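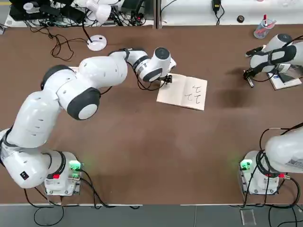

An open notebook, two rows of characters in black ink.

Brush-Free Lettering at Draltcombe: Your Questions

We get a lot of mail about our handwriting evenings, and we love it! The questions below come up most often. If yours isn't here, ask at the desk or drop a note in the box by the stairs.

What do you do at these evenings?

We write by hand, slowly, in marker and pen, and we try scripts most of us didn't grow up with. One month it's angular alphabets, the next it's round ones, and every so often somebody brings in a letterform that sends the whole room off on a tangent (the best nights, in our opinion). There's a short warm-up at 7 pm, then open practice until 9.

Do I need neat handwriting to join?

Not a bit. Messy writers often have a wonderful time with unfamiliar characters, as there's no old habit to fight. You're drawing the shapes at first, and drawing them big.

Why so few characters on a page?

Give them room! A few large strokes in two short rows will teach you more than a page crammed to the margins. You can see where a hook leans too far, where two strokes crowd each other, and whether the second row sits squarely under the first. We suggest using the right-hand page only and leaving the left one plain for your first month. Lefties, do the reverse if it's more comfortable.

What sort of notebook should I bring?

Anything that opens flat. Unlined is best, and we're very fond of pale beige or cream paper because black ink looks rich on it without the glare of bright white. If the spine is stiff, open it at the middle and press gently along the fold before you start. We sell the Plekier plain notebook at the desk for $9, and it lies flat from the first page to the last.

Marker or pen?

Marker for learning, pen for later. A marker shows you the whole stroke, including the wobbles, and it's lovely and quick to get going. Hold it at an angle and a little further back than you would a ballpoint. Chisel tips give you thick and thin lines; bullet tips keep everything one width, and that suits hooked, angular shapes beautifully.

My ink goes through to the next page. Help!

Slip a piece of scrap card behind the page you're working on. It also helps to lift the marker as soon as the stroke ends, as a tip left resting on the paper keeps feeding ink. Some papers will bleed whatever you do, so test a dot on the last page before you begin.

Should the notebook be straight in front of me?

A slight tilt is fine, and most people settle into one without noticing. Pick your angle and stick with it for the whole page, or your rows will start to drift apart.

How do I get hooks to look sharp?

Stop before you turn! Bring the stroke down, pause for a heartbeat, then flick away in the new direction. Rushing the corner gives you a curve. The Lilanon practice sheets have a full page of corners and hooks, and we know it sounds dull, but twenty minutes on that page will change your writing.

What happens if I get marker on the table?

It's a working table, so please don't worry. Tell whoever is hosting and leave the scrubbing to us, as the wrong cleaner can lift the colour out of the finish. Putting a sheet of newspaper under your notebook is a good habit at home.

How many people come along?

The room seats 22, and it's often close to full in September when the new term starts. We keep 2 seats back for anyone who turns up on the night.

Can I learn at home instead?

Absolutely. Ask us for the Katiyar starter pack, with a marker, a guide booklet and a few loose sheets to practise on. Write the same character every day for a week and date each page. Flipping back through them is great fun!

Do you teach children?

Ages nine and up are welcome with a grown-up, who has to write too. Those are our rules and we're keeping them.

Can I keep using a notebook I've already half filled?

Please do. Turn it over, start from the back, and the two ends can meet wherever they like.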